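The white kitchen has had a long run, and I have never quite believed in it. Every few years a magazine announces that it is finished, and every few years the same magazine prints another one with a bowl of lemons on the counter.

My doubts began in a showroom in Ledton. The salesman, a patient man named Usman Orakzai, told me that marble was "timeless." I asked him what his own counters were made of. Laminate, he said, after a pause, and he had two kids.

I don't blame him. Marble is a soft stone that dislikes lemon juice, vinegar, tomato and wine, and those are most of what I cook with. Dull spots can be polished out by someone who charges 153 dollars a visit, which is what my neighbor Rania Bensaid paid last September. She has since taken to chopping onions on a board set on top of a towel. At what point does a counter become something you protect from dinner?

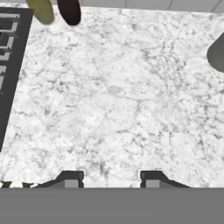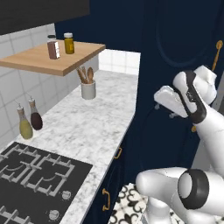
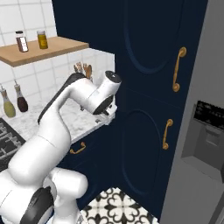
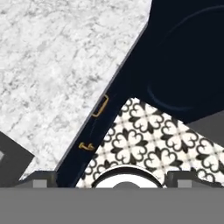 White marble with gray veining, in all four views.

The defenders say the wear is the point. Stone is supposed to age, they say, and look at the old bakeries. I have looked at a few. A bakery uses marble to keep dough cool, and no one there expects the slab to help sell the building. The people who tell me they love patina mostly seem to love it in other people's houses. When Rania's first ring mark showed up, she didn't call it patina.

Then there is the matter of resale, the last refuge of anyone who has overspent on a kitchen. White sells, we are told. Maybe it does. But I have asked three agents for evidence and got three anecdotes, one of them about a house that sold in 5 days and also happened to be across from a very good school. I would want to see the same house with butcher block before drawing any conclusions.

What bothers me most is how little anyone asks about cooking. My friend Youssra Belhaj sat through a two-hour design meeting with a firm called Solilden and came home with 123 pages of finishes. There was a whole section on grout. The question of where she would set down a hot pot never came up — she had to raise it herself, and the answer was to buy a trivet.

I'm not arguing for brown tile. My own counters are a speckled green that was old when I moved in, and guests are polite about it. I got a quote once for replacing them, then spent 300 dollars on a better stove hood and kept the green. The beets have left no mark that I can find.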